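Greifbeispiele sammeln in der Simulation: Tipps aus unserer Werkstatt

Wer einem Greifer das Zugreifen beibringen möchte, braucht vor allem Beispiele, und zwar eine ganze Menge davon.

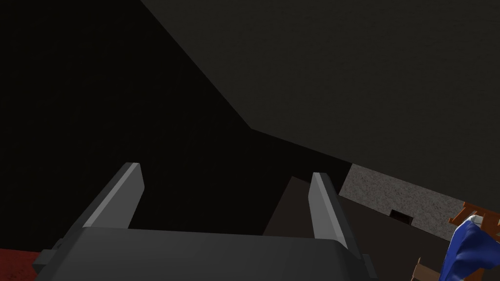
Simulierte Werkstattecke mit offenem Greifer, noch ohne etwas zwischen den Fingern. Rechts am Rand das blaue Tuch.

Seit dem Frühjahr sammeln wir in unserer kleinen Werkstattrunde Vorführungen für ein lernendes System, erst ganz zaghaft am Küchentisch, inzwischen mit einer eigenen Ecke und einem Rechner, der im Sommer den halben Raum heizt. Das Projekt heißt bei uns Hivatden, nach dem Ordner, in dem alles angefangen hat (der Name sollte nur vorläufig sein, aber das kennen Sie sicher von Ihren eigenen Ordnern). Mehr als 3137 Durchläufe liegen dort mittlerweile, und weil immer wieder gefragt wird, wie man so etwas anfängt, ohne gleich den Mut zu verlieren, habe ich unsere Handgriffe einmal aufgeschrieben.

Erst die Aufgabe, dann der Raum

Schreiben Sie die Aufgabe in einem einzigen Satz auf, bevor Sie irgendetwas aufbauen. »Das Tuch aufnehmen und in die Kiste legen« ist eine gute Aufgabe. »Aufräumen« ist keine, so schön es wäre! Bei uns klebt der Satz auf einem Zettel am Monitor, und wer vorführt, liest ihn vorher laut. Das klingt ein bisschen albern, hat uns aber schon manchen Nachmittag gerettet, an dem sonst einer das Tuch gefaltet und der andere es nur hineingeworfen hätte.

Danach erst kommt der Raum an die Reihe. Fangen Sie mit wenigen Dingen an und stellen Sie später mehr dazu. In unserer ersten Umgebung, Brekke, gab es eine Tischfläche und einen einzigen Klotz. Ridthorpe ist dagegen richtig vollgestellt, und dort würde ich niemanden anfangen lassen.

Mit offenen Fingern beginnen

Jeder Durchlauf startet bei uns mit weit geöffnetem Greifer, und jeder endet auch so. Lassen Sie am Anfang einen kleinen Augenblick verstreichen, bevor Sie losfahren, etwa so lange, wie man zum Einatmen braucht. Zu lang darf die Pause aber nicht werden. Wir hatten einmal einen ganzen Stapel Vorführungen, in denen der Greifer erst gemütlich herumstand, während sich jemand einen Kaffee einschenkte, und das Ergebnis war ein System, das ebenfalls sehr gemütlich herumstand. Die Wartezeiten haben wir dann von Hand herausgeschnitten, einen langen Abend lang.

Dunkle Ecken ruhig lassen, aber nicht nur dunkle Ecken

Bei der Beleuchtung neigt man dazu, alles hübsch hell zu machen. Verständlich, man möchte ja selbst etwas sehen. Trotzdem lohnt es sich, einen Teil der Beispiele bei schwachem Licht aufzunehmen, mit tiefen Schatten und Flächen, auf denen kaum etwas zu erkennen ist. Wir drehen das Licht nach jeder Runde ein Stück weiter und notieren die Einstellung im Namen des Durchlaufs. Wenn Sie beim Vorführen allerdings selbst nicht mehr erkennen, wohin Sie greifen, ist es zu dunkel. Dann bitte wieder aufdrehen, denn geratene Griffe helfen keinem.

Weiche Sachen brauchen Geduld

Ein Tuch ist in der Simulation ein kleines Biest. Es rutscht, es faltet sich, es liegt nach jedem Neustart anders da, und manchmal verschwindet ein Zipfel im Boden. Unser bewährter Weg: von oben anfahren, eine deutliche Falte suchen, langsam schließen und dann kurz anheben, bevor es zur Seite geht. Wer gleich seitlich zieht, schleift das Tuch durch die halbe Szene. Für die erste brauchbare Reihe mit Stoff haben wir 387 Versuche gesammelt und davon 76 wieder aussortiert. Das fand ich damals schrecklich viel, heute gar nicht mehr.

Kartonteile und Holzlatten sind viel gutmütiger, haben dafür aber Kanten, an denen die Finger gern hängen bleiben. Planen Sie bei solchen Teilen etwas mehr Abstand ein und fahren Sie lieber einen kleinen Bogen.

Fehlgriffe aufheben

Bitte werfen Sie misslungene Durchläufe nicht sofort weg! Legen Sie sie in einen eigenen Ordner und schreiben Sie ein, zwei Worte dazu: »abgerutscht«, »zu früh geschlossen«, »am Karton hängen geblieben«. Besonders wertvoll sind die Vorführungen, bei denen der erste Griff danebengeht und der zweite sitzt, die dürfen bei uns sogar in den guten Ordner. Ein System, das nur makellose Griffe gesehen hat, steht beim ersten Ausrutscher ziemlich hilflos da.

Was nicht in den guten Ordner gehört, sind Durchläufe, in denen die Simulation selbst gestolpert ist. Zitternde Kisten, Gegenstände, die ineinander stecken, ein Klotz, der ohne Berührung davonfliegt (sehr lustig anzuschauen, beim ersten Mal jedenfalls). Solche Aufnahmen löschen wir ohne Wehmut.

Nicht zu lange am Stück

Zwanzig Minuten, dann abwechseln. Nach einer halben Stunde am Steuergerät werden die Bewegungen schlampig, man merkt es selbst nicht, aber in den Kurven sieht man es sofort. Im Juli haben wir an einem besonders fleißigen Nachmittag bis nach 18 Uhr durchgemacht, und von den letzten Vorführungen war kaum eine zu gebrauchen. Seitdem steht eine alte Eieruhr neben dem Rechner. Ein Glas Wasser übrigens auch, nur bitte auf der anderen Seite der Tastatur.

Lassen Sie außerdem verschiedene Leute vorführen. Der eine greift vorsichtig, die andere flott, und beides darf hinein, solange die Aufgabe vom Zettel erfüllt ist.

Ordnung in den Dateien

Unser Schema ist schlicht: Umgebung, Aufgabe, laufende Nummer, Licht, Kürzel der vorführenden Person. Also zum Beispiel Ridthorpe, Tuch, 1412, schwach, und dann das Kürzel. Umlaute lassen wir weg, das Auswertungsprogramm Gilinbridge verträgt sie nicht gut. Einmal in der Woche schauen wir zu zweit eine Handvoll Durchläufe an, quer aus allen Ordnern gezogen, und zwar in normaler Geschwindigkeit. Im Zeitraffer sieht jeder Griff elegant aus.

Sichern Sie das Ganze auf eine zweite Platte, bevor Sie Namen ändern oder aufräumen. Ich habe einmal einen kompletten Ordner umbenannt und dabei zwei Nummernreihen ineinander geschoben, und das Auseinanderklauben hat länger gedauert als das Vorführen.

Noch eine Kleinigkeit zum Schluss: Wer mit einem neuen Gegenstand anfängt, nimmt am besten zuerst zehn Durchläufe auf, trainiert damit einmal kurz und schaut sich an, was herauskommt. Stimmt etwas mit der Greifhöhe nicht, zeigt es sich meist schon da, und Sie müssen nur zehn Vorführungen wiederholen.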